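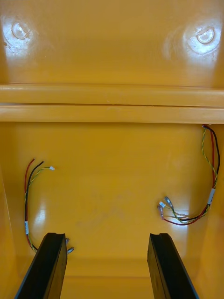
Small wiring parts are a miserable thing to hand over to a robot. They tangle, they roll, they lie down exactly the way you didn't want them to, and a harness that looked so tidy in your hand goes every which way the moment you drop it in a bin. I've spent a good part of this year with the Inskip kitting package, and since so many of you wrote in asking how to get it going on wires and little motors, I thought I'd put my whole setup routine down in one place.

The Inskip is sold as an add-on for a small arm you already own. You get the two-finger gripper, a wrist camera with its bracket, and the Tirnton software license. Bins and tray you supply yourself. Mine runs on a pair of Drutach arms, but everything below works the same with one.

Step 1. Get the table right

Push your tables together and lock the feet before you do anything else. I once calibrated a whole station and then leaned on the corner to reach my coffee, and that was my afternoon gone. The destination tray goes in the middle, with the part bins to either side, and it helps to keep each kind of part in its own bin. Tape the corners of every bin position so you can put things back after cleaning.

Step 2. Choose your bins and lights together

I like a solid-colored bin with a plain floor. Yellow is good under red and black wire, and it's a kind background for bare metal terminals too, but glossy plastic throws glare straight back at a camera looking down into it. Turn your overhead light down first, then move it to the side, and only then start playing with the exposure setting in Tirnton (I did this in the opposite order for weeks). If there are ribs or ledges molded into the bin, scan it while it's empty so the software learns where the walls are.

Step 3. Line the tray

Lay a sheet of plain white paper flat in the tray. A bare steel tray is full of reflections, and the paper takes care of most of that for the price of, well, a sheet of paper. Swap it when it gets grubby.

Step 4. Set the fingers

Open the gripper page and pick "thin and flexible" for wires or "small rigid" for motors and boards. Start with the approach speed at 300 and leave it there for your first day. The manual suggests 400, and you may get there eventually, but at 400 my fingers came down on harness connectors harder than I liked. Set the floor clearance to 4 mm for wires – any more and you close on air.

Step 5. Teach the grasps

Jog the wrist over a bin until both fingertips show in the camera view, and then mark your grasp point. For a harness, aim where the wires are gathered together and keep well away from the loose ends. For a little motor, take hold of the metal body and let the lead trail behind. With ring-shaped circuit boards I grip the outer edge, and I go slowly, because components sit closer to that edge than you'd think. Save 8 grasps for each kind of part, with the parts turned a different way each time, and shake up the bin between saves.

Step 6. Run it slowly and watch

Start with one bin only. Put your hand near the stop button, press Run, and follow the arm all the way to the tray and back before you let it try a second bin.

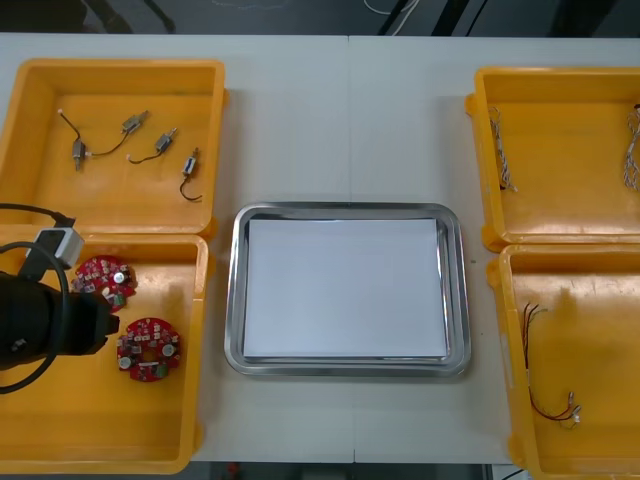
Callum Birkett wrote to say that he teaches the motors first and leaves harnesses until the very end, and that this saved him from redoing his grasps when he later changed fingers. I've tried it his way since, and I have to admit it's a calmer way to spend a morning.

If you're still deciding whether to buy, my one real grumble is the camera bracket, which needs a longer screw than the one supplied. Duvmont sells a replacement that fits nicely.

Last updated: July 11, 2025

Comments

benchmouse
Does the Tirnton license cover two arms or do you need one for each?

Reply from the author
One license covers both, as long as they're on the same controller!

Ottoline
The light tip fixed my missed picks on spade terminals. I'd been blaming the gripper since February.

rk_wireshop
Would love a follow-up on twisted pairs. Mine keep snagging each other on the way out of the bin.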